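Avdale Residents' Kitchen
Notices to residents
Friday, September 25, 2020

1/ The Avdale Residents' Kitchen will reopen for individual use next week. This thread sets out the items provided, how each is to be used, and where each is to be returned. Residents are asked to read it in full before making a booking.

2/ The list of shared items has been shortened. Since February we have received a number of messages on the subject of crowded counters, and the building office has agreed that a small set, properly kept, will serve residents better than a large one.

3/ The basic set for the white counter now consists of a two-slot toaster, a covered pan, a blue bowl and a clear food storage lid. Other items are held in the Nakwood Room cupboard and may be signed out at the front desk.
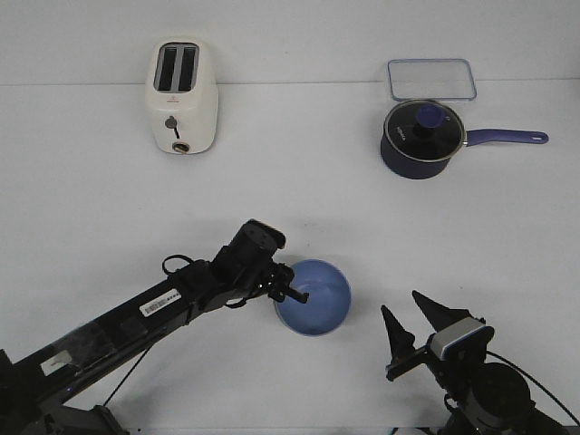
4/ Items in the basic set may not be taken to apartments, even for a short time. In the last booking period the covered pan was absent on 3 separate evenings and was returned each time without its lid. The lid and the pan are to be treated as one item.

5/ Toaster. Please use it for plain sliced bread only. Buttered bread, filled sandwiches and pastries with icing must be heated by other means. The crumb tray is to be emptied after each booking, over the trash can and away from the sink.

6/ We have been asked whether the browning dial may be left at a resident's preferred setting. It may not. Please return it to the lowest setting when you finish, and let the toaster cool before wiping the outside with a damp cloth. It should be unplugged for cleaning.

7/ Covered pan. The glass lid should be lifted by its knob, with a dry cloth or a mitt. Metal spoons and scouring pads are not permitted. Should food stick to the inside, fill the pan with warm water and a little dish soap, leave it for the length of your booking, and wash it before you go.

8/ A resident wrote to ask whether the pan may be used for deep frying. Deep frying has not been permitted in the Residents' Kitchen at any time, and this remains the case.

9/ Arrangement of the counter. The toaster stands at the back, near the wall. The pan stands to its right with the lid on. The bowl belongs toward the front, where it can be reached easily by residents who prefer to work seated.

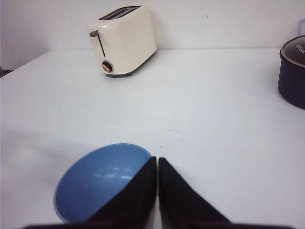
Toaster at the back, covered pan at right, bowl to the front.

10/ This order was proposed by Zarmeena Magsi of the building office, who reviewed the written comments from the previous period. Several residents had reported moving the pan each time they needed the toaster. Placing the two side by side should reduce this.

11/ Food storage lid. The clear lid belongs to a container that is at present in the Nakwood Room. Residents who need the container may ask for it at the front desk and will be given both parts together on return of the lid. We recognize that this is inconvenient and expect to reunite the two shortly.

12/ If you hold a container of the same kind in your apartment and believe it may be ours, please bring it to the front desk. No questions will be asked and no charge will be made.

13/ Bowl. The blue bowl is for mixing, for rinsing fruit and for serving cold food. It should not be placed in the oven or on a burner. After washing, please dry it by hand and put it back on the counter with the opening facing up.

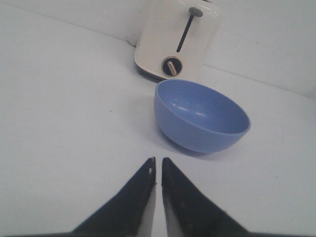
14/ Residents may of course bring bowls of their own. Please mark them with your apartment number and take them home at the end of the booking. Unmarked items found on the counter will be moved to the Nakwood Room and kept there for 11 days, after which they will be donated.

15/ Wiping down. The counter should be cleaned with the mild spray kept under the sink - not with bleach, and not with powder cleansers, which have dulled the surface elsewhere in the building. Please lift each item when you wipe. Cleaning around the toaster leaves a ring of crumbs for the next household.

16/ Bookings. Each household may book 2 sessions a week. Requests are made through the Holeo page in the usual way, or on paper at the front desk for those who prefer it. A session that is not going to be used should be released by noon of the same day.

17/ Damage and loss. Breakages should be reported on the day they occur. The kitchen fund stands at 3000 dollars for the year and is intended to cover ordinary replacement, including glass lids. Residents will not be charged for an honest accident that is reported promptly.

18/ The Janjua Room next door remains available for eating. Plates and cups are kept there and should not be brought through to the kitchen counter. Hot pans should not be carried in the other direction; please serve from the kitchen and carry plates only.

19/ Two suggestions are still under review: a second toaster, and a drying rack beside the sink. Comments on either may be left as replies to this thread or handed in at the front desk. Replies are read on weekday mornings.

20/ A printed copy of these notes will be posted inside the kitchen door. Large-print copies may be requested from the building office. We thank residents for their patience during the closing.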